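The Long Road to a Payroll in Blackwood

When the food packer Drastach said it would open a plant outside Blackwood, the town put a number on the wall of its municipal building: 900 jobs. The figure came from the company's first press release, and it was repeated in every local speech for the better part of a year.

The plant now runs one shift and employs 117 people. A second line is installed but has not been started. The company says it still plans to reach its original target, though it no longer attaches a date to it.

Foreign investment has always been sold this way. A company from abroad picks a site, and the state offers land, a tax break and a road. What comes later is harder to follow. Jobs arrive in small groups, some of them move over from businesses that already existed, and the tally depends on who is doing it.

In Blackwood, the tally is disputed. Drastach counts the crews that poured its concrete and hung its steel, most of whom left when the work was done. The town counts only people on the payroll with a local address. Neither method is wrong, but they give very different answers to a simple question.
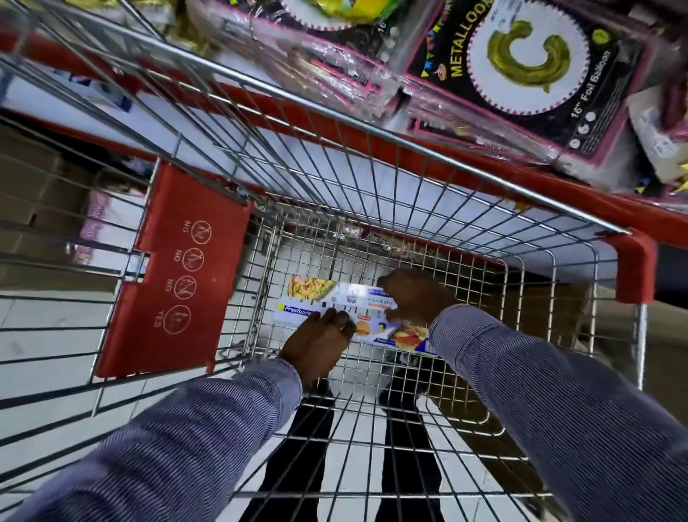

Wages are easier to agree on. Starting pay at the plant is higher than at the two sawmills nearby, and both mills have raised their own rates since May. Store owners on the main street say they can see the difference at the end of the month — less so in the weeks before it.

Cendham, an hour to the south, took a different route. It had no single large employer to court, so it spent its money on a block of small industrial units with shared loading docks. There are 14 tenants today, most of them suppliers to larger foreign firms. Together they employ 80 people. The project drew little attention when it opened, and the town was criticized for thinking small.

Suresstead, the trading company that buys from several of those tenants, has since asked for more space. Cendham is weighing a second block, to be paid for partly out of rent from the first.

Blackwood officials say the comparison is unfair. A large plant needs years to fill, they argue, and the access road and power line built for it can serve other companies too. Two lots beside the plant are on the market, and one has had inquiries from a cold storage operator.

The tax break runs for another six years. Under the agreement, Drastach must report its headcount every year, but there is no penalty if it falls short. The next report is due in the spring, and the council has asked for construction jobs to be listed separately this time.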